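量勺

我在这家公司的职务叫“末端执行器评估专员”，说白了就是看夹子夹东西。夹子有两家供应商，Weno和Lostance，都是黑的，都是两根指头，都在宣传册上说自己“如人手般灵巧”。我把自己的手放在宣传册旁边对照过，没看出谁更像。

项目叫Hustura，据说是市场部从一百多个候选名字里选出来的，没有任何含义，这也是它胜出的理由。合同写得很清楚：两款夹爪，同一张桌子，同一批物件，每款抓1,000次，谁掉得少买谁。合同没写的是，抓什么由我定。于是我去超市买了一套量勺，又拿来一件彩虹条纹的玩具。报销单退回来两次，财务要求我说明量勺与机器人产业的关系。我写：“关系密切。”第三次就过了。

Mansour是控制器的名字。它有一个毛病，凡事先想3秒。你按下开始，它不动，三秒钟里你会反省自己是不是按错了，是不是当初该去学会计，然后它忽然动了，快得像要把刚才浪费的时间一并讨回来。Lostance的人说这是规划延迟，Weno的人说这是Lostance的驱动有问题，Mansour的厂家说请升级固件。我升级了固件，它现在想得更从容了。

腕部相机是另一场官司。两家都认为对方的相机装得更好，所以自己的成绩不能算数。我把录像一段段调出来看，看了一下午，看到的大多是这样的东西： 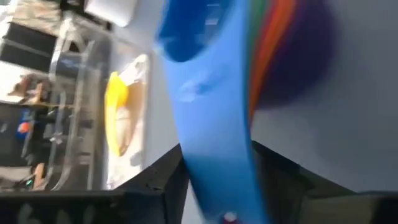 腕部相机视角：蓝色一块与彩虹条纹，两指之间。

Weno的工程师指着屏幕说，你看，多稳。Lostance的工程师指着同一块糊掉的蓝色说，你看，多晃。我说曝光时间可以调短一点。他们一起回头看我，那是整个二月里他们意见最一致的一次：不能调，调了前面的数据就不能比了。

前面的数据，是229次。

那229次是我一次一次看着做完的，我对它们有感情，但谈不上尊敬。第一天抓得最好，因为勺子的把手刚好都朝着顺手的方向，是我摆的，我这个人喜欢整齐。两家工程师发现以后，联名要求随机摆放。随机由谁来随机，又开了一个会。最后决定由我闭上眼睛，把勺子往桌上一撒。会议纪要里管这个叫“人工扰动协议”，我现在是协议的唯一执行人，简历上可以写一行。

撒勺子是门手艺。撒得太散，手臂够得辛苦，工程师嫌我刁难；撒得太近，两只手臂要互相让路，Mansour便想了又想。有一回两边同时停在半空，指头都张着，谁也不先下去，像饭局上两个人盯着最后一块排骨，都说你来你来。我等了一会儿，去接了杯水，回来它们还在客气。

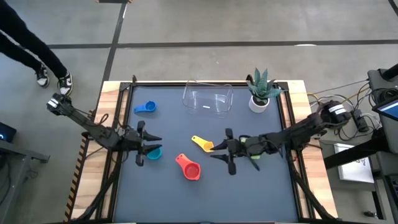 日志里管这种状态叫“等待仲裁”。仲裁的人是我。我的权限是一颗按钮，按下去，左边先走。为什么是左边？因为写程序的人是左撇子，这是我从注释里读来的，注释只有四个字：“左手顺些”。Lostance那天装在右边，为此发来一封很长的邮件，主题是“关于方位公平性的若干意见”，附件有18页，其中一页画了张图，证明世界上大多数人用右手。第二天我把两家换了个边，Weno也发来一封，措辞相近，连错别字都错在同一处，我怀疑他们用的是同一个模板。

到八月，一千次总算凑齐了。我把两列数字相减，得数很小，小到和我撒勺子那天的心情差不多是一个量级。我如实写进了报告，结论一栏填的是“两款产品均可抓取量勺”。经理看了半天，问我，那买哪个？

我说，看您想抓什么。

他说客户是做轮胎的。

我们都没有说话。隔壁的Mansour大概还开着，听得见风扇的声音。过了一会儿，经理把报告翻回第一页，问封面上的日期能不能往后挪挪，预算还没花完，可以再测一轮，这回测轮胎。我说轮胎超市不卖。他说那就先测别的，测着。

报告最后还是按原来的日期交了，2019年8月12日。交完我回到桌子跟前，把勺子归拢好，按大小套在一起，红的在最外面。然后想起协议，又闭上眼睛，撒了一把。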